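The **Dridow scale fault** was a weighing error in a robot bagging cell run by Hostex at its Dridow site. The robot held on to part of a bag's weight while the scale was being read, so light bags were logged as full. Found in July. No injuries. Also called the "hanging weight" fault, mostly by the people who had to reweigh the stock.

## Background

Cell built by Atell. Two arms, one table, a bench scale, a crate and a belt. The job: lift a filled plastic bag, set it on the scale tray, wait for a steady number, move it on. Target weight 700 grams. Anything short was supposed to be set aside.

Early runs used a five-fingered hand on each arm. Fingers were good with stiff boxes, poor with soft bags. Film bunched up, grip points changed with every bag, and an open hand parked too near the tray could brush the plastic during a reading.
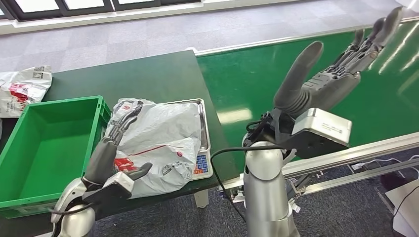
## Change of gripper

The right hand was later swapped for a parallel gripper. Left hand stayed as it was. Drops went down a lot and the cell was passed for longer runs.

The wait step wasn't changed to match. With the old hand the fingers opened fully before the scale was read. With the gripper, the open command was sent but the program did not check that it had finished. If film got caught between the two fingers the arm stayed put, the bag hung a little, and the scale settled on whatever was left. A steady number was all the software asked for, so it took it.

Pinching the top of a bag made this worse, as the folds tend to follow the fingers up.

## Discovery

A buyer, Kongkaew, reweighed a delivery and got numbers that didn't match the log. Hostex then pulled 200 bags for a hand check. 51 were off by more than the allowed margin. The error went both ways:

- **Reads low:** arm carrying part of the load. Good bags set aside for no reason.
- **Reads high:** arm pressing down on the bag. Short bags passed. This was the one Kongkaew noticed.

Worst single case was 112 grams over the true weight. The cell was stopped the same afternoon.

## Cause

Atell's report listed the missing open check first. Also a force limit on the wrist that was set too loose to notice light contact, and the scale being zeroed only at the start of a shift. The report did not blame the scale itself, wich tested fine.
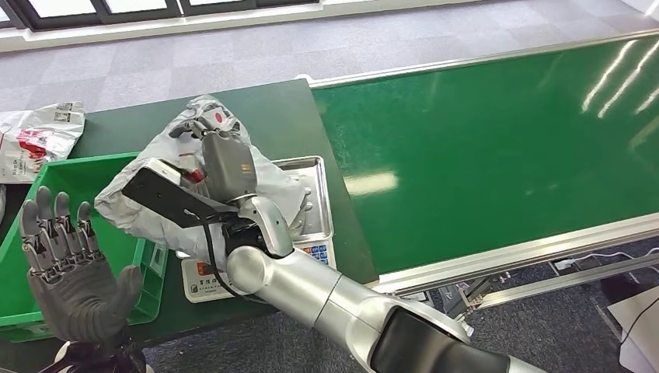

Hostex did not fully agree with the report, and its written reply said that a loose force limit was a setting Atell had chosen and signed off, that operators had no screen showing it, and that calling the fault a "handling issue" left out who had set up the handling.

## Fix

- Gripper must report open before the scale is read.
- Arm backs off clear of the bag, then a second reading. Both have to match.
- Scale re-zeroed between bags, tray clear.
- Tighter force limit at the wrist. Trips stop the arm and need a manual reset.

Cycle time got longer. Later hand checks at Dridow found no repeat of the fault, though the set-aside rate stayed a bit higher then before.

## See also

- Tare error
- End effector
- Checkweigher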